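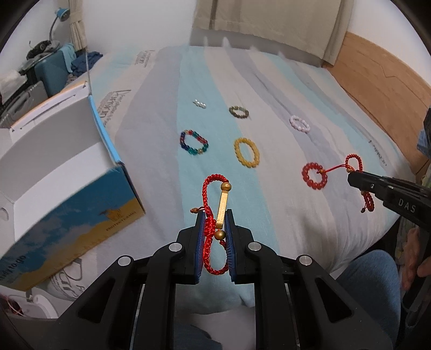
Arne Kröger reckons we're all dreaming, and he put it pretty bluntly on the other board: a machine that can't undo a knotted cord has no business near a dresser drawer. Laundry, dishes, fine, maybe in a few years. But jewelry, shoelaces, charging cables, anything thin that flops around? He gives it two decades.

burkis_bench
I love Arne but I think he has this backwards! Floppy stuff is exactly where the fun is right now. Two years ago I would have agreed with him. Cord was hopeless. Now I see two-finger grippers picking up a bracelet by the cord just below the flat part and I get goosebumps, because that's a choice about where to grab. Bead strings are mean little things. Grab one end and the rest goes wherever it likes.

TorbenW
Grabbing is the easy half. Show me it going back in the box without snagging on the one next to it.

burkis_bench
Fair. Sorting a bunch of bracelets off a bed and into a box with dividers is a great test though, isn't it? You need two hands, you need to notice that a cord is still attached to something, and a duvet gives way under you when you press on it. I'd take that over another stacking-blocks demo any day of the week.

Friederike Eichhorn
Soft surfaces are so underrated as a problem. Our shop has a pick arm at the packing station (Drostular, the small one) and it's wonderful on a hard tray. We tried it over a foam mat in August and it pushed half the parts down into the foam before it closed on them. My coworker lowered the speed, which helped some. Then we put the hard tray back.

TorbenW
So the answer to "can it do shop-floor chores" is yes, if you rebuild the chore.

Friederike Eichhorn
Well, kind of? We rebuilt the chore for people too. There's a reason the bins are at elbow height.

arnulfo.b
Arnulfo Betancur here, long time reader. I run the repair counter at Goossens and we kept a log for one week of everything we'd hand to a machine if it could do it. 142 entries. I went through them Thursday night and 19 were things I'd trust to a robot today, mostly moving a box from one shelf to another and scanning labels. Nearly all the rest had a cable, a strap, a bag or a rubber band in them somewhere. I was surprised how much of my job is string!

hongmei_w
That log is gold, please post it. Did you split out the ones needing two hands?

arnulfo.b
No, but I should have. Clasps for sure. Zip ties you can sort of do with one hand and your teeth, and I don't see anybody shipping teeth.

hongmei_w
Ha. For what it's worth I'm on burkis_bench's side. My rule is that if a person can do the job with a simple pincer in each hand, the hardware is good enough and the rest is learning. Try it with kitchen tongs sometime. I did my whole jewelry drawer that way, swore a lot, and finished it. Sliding knots were the worst part, but they can be done.

TorbenW
A person with tongs still has a person's brain and eyes, Hongmei. You've proved that people are good.

hongmei_w
I've proved the fingers aren't the bottleneck! That's half the argument gone.

TorbenW
A third of it. I still want to see the clasp.

burkis_bench
I'll try the tongs thing tonight with a timer going. Anyone want to pick the items? I've got a chain, two beaded ones and a watch strap.

arnulfo.b
Do the chain last or you'll never get to the others.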